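Last updated: 26 Jun 2025

The floor in the back bedroom

We have been in the house in Skellness for two years now, and the back bedroom is the last room with the old floor still showing. I have put it off because the other rooms took so much out of us. The boards under the carpet are softwood, painted dark brown for a foot and a half around the edges and bare in the middle, where a rug must have been.

I had a price from Mancuso, the flooring firm out on the Grekeck road, to sand and seal it. It was fair, but they couldn't come until the fall, and we have family staying in July. So I hired a sander for the weekend and did it myself.

The paint was the slow part. It clogs the coarse paper almost at once, and I went through 17 sheets before I had the edges clean. After that the middle of the room went quickly. I did two passes with medium and one with fine, always along the boards, and then vacuumed, left it overnight and vacuumed again. The dust from the first night had settled on the windowsill and along the top of the door, so the waiting was worth it.

For the last bit of dust I don't like tack cloths. They leave something behind that the oil doesn't take to. A piece of dry felt does the job if you turn it often, and it will pick up every bit of lint in the house while it's at it. 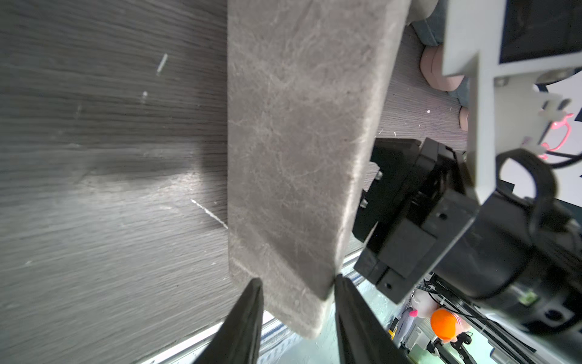
Gray felt-like pad, showing the lint.

I used Mirkach hard oil, in the clear. The room is 115 square feet and one can covered it twice with a little left over, which I have kept for scratches. The first coat went on with a short roller. It looked patchy for an hour and then evened out. The second coat needed far less. I opened both windows and slept at the other end of the house, and the smell had mostly gone after three days.

A few things I would do differently. I would punch the nails down before starting, all of them, on my knees with a lamp. I missed a few near the chimney breast and tore two sheets finding them. I would also take the door off. I thought I could work around it and I couldn't, and there is a darker curve on the boards where it swings. It doesn't show much when the door is open.

The gaps I left alone. Some people fill them with strips or with sawdust and glue, but ours are narrow and the house moves a good deal between winter and summer. If there's a draft in January I will think again.

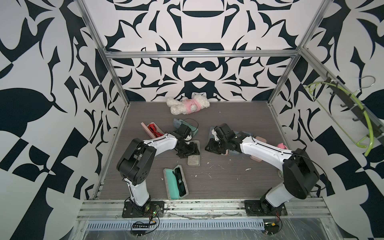

WALLS

With the floor finished, the walls look worse than they did. They are a flat cream and have been since before we came. I would like a big pattern, black on pale gray or close to it, with leaves and curls that mirror each other from side to side. My wife thinks it would be too much on every wall in a room that small. She may be right – we have agreed on the wall behind the bed first, and the rest later if we can stand it.

Paper like that has a long repeat, so there is more waste than you expect. Measure the repeat before you order. The one we like repeats every 19 inches, and I have to lose part of a roll to get it to line up across the chimney breast. The sample is taped up by the window for now.

The skirting boards need another coat as well, and that will have to happen before any paper goes up.

Recent posts
Bleeding the upstairs radiators
What we did about the gutter
A cheap lamp for the landing
Skellness in the rain
Fixing a window that won't stay up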